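# Community Garden Plots: Frequently Asked Questions

**Who may apply for a plot at Pudgate?**

Any adult living within the parish may apply. Applications are made on the standard form, available from the site office or by post. A household may hold one plot only.

**What does a plot cost?**

The annual rent is £35, payable in November. Water is included. Rent is not refunded when a plot is given up part of the way through the year.
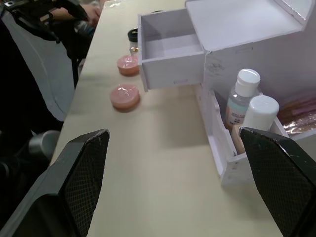

New tenants also pay a key deposit, returned when the key is handed back.

**How long is the waiting list?**

Waiting times vary with the size of plot requested. Applicants willing to take a half plot are normally placed sooner. Please inform Lindiwe Masilela at the site office of any change of address, as offers not answered within 14 days pass to the next applicant.

**May I keep a compost heap?**

Yes. Heaps must stand at least one metre from the path and be contained on all sides. Cooked food, meat and dairy products must not be added. Diseased material, including potato and tomato haulms affected by blight, should be bagged and taken home.

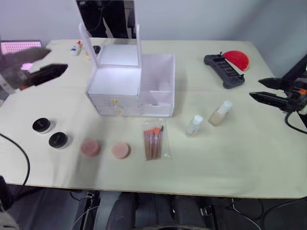 Leaf mould is best kept in a separate bay and left for two winters before use. Tenants may collect fallen leaves from the Nallar Road verge, but not from the woodland.

**Are bonfires permitted?**

Bonfires are permitted in November only, after 4 pm, and must be attended until fully out. Treated timber, plastics and carpet may not be burned on the site at any time.

**Can I put up a shed or greenhouse?**

Written consent is required before any work begins. Applications should include a simple sketch showing the position and height of the structure. Concrete bases are not allowed.
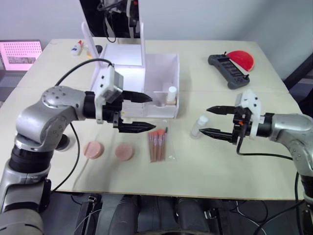 Polytunnels are treated as greenhouses for this purpose. Netting and cloches need no consent.

**What happens if my plot becomes overgrown?**

Plots are inspected in spring and late summer. A tenant whose plot is less than half cultivated will receive a letter and has 28 days to improve it. Tenants who are ill or have recently been bereaved should write to Zanele Xaba, Plots Secretary, who can agree a longer period.

*Last revised 23 September 2018*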